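Care Labels Should State a Shrinkage Figure

Clothing labels list fiber content by percentage and washing temperature by the degree. They say nothing about dimensional change. For a knit cotton top this is the property most likely to end its useful life, and the buyer has no way to look it up.

The measurement exists. Any mill that ships fabric to a cut-and-sew plant tests it, and the plant adjusts its patterns to suit. Zirno, a mid-size knitter in Flelville, runs a wash test on every dye lot and files the result with the shipping papers. The retailer may request it. The customer may not. 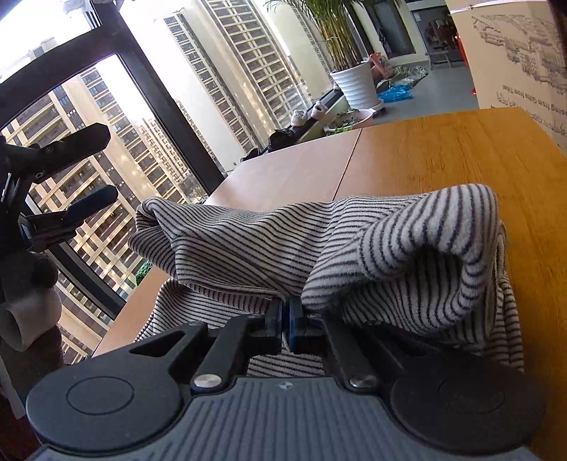
The usual objection is that home laundering varies too much for a single number to be useful. Washers differ, dryers differ more, and people overload both. The same is true of fuel economy, and cars have carried a printed figure for decades. A standard test ranks products against one another even when it predicts no single household's result.

A second objection concerns cost. The label is already printed. Adding a line such as "length 5 percent, width 3 percent" requires a new template and no new testing. Okbridge, which prints labels for several small brands, quoted me $1159 for the setup of a full product line, charged once. 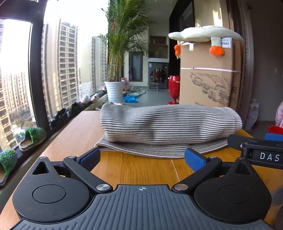

Would one number be enough?
Two are needed, one for length and one for width. Knits relax unevenly, and an average of the two hides the loss that makes a shirt unwearable.

Length loss is the harder one to judge in a store, where the garment is folded or on a hanger. Pattern matters too. Thin, closely spaced dark stripes on off-white cloth show a twisted side seam sooner than a solid color does, so a stated figure for skew would also be reasonable on striped goods.

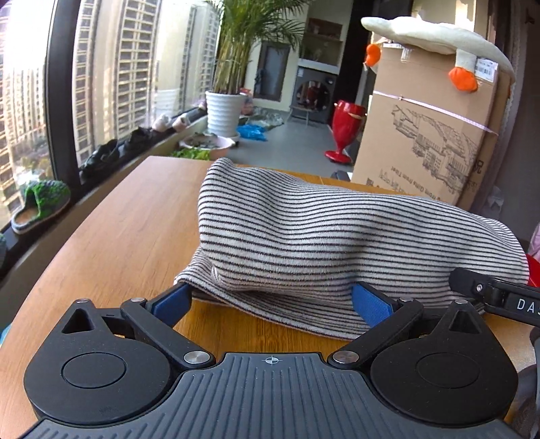 Enforcement should be modest. A brand would declare its figures, keep the test record on file, and accept returns when a garment exceeds them under the labeled wash. The shopper would need a flat surface and a tape measure. Cloth bunched on a table, with a peak at one end and soft folds in the middle, cannot be measured, so the rule should specify that the garment be smoothed by hand without stretching. Nam, a small shirt brand, already prints this instruction on its hang tags and takes returns on that basis.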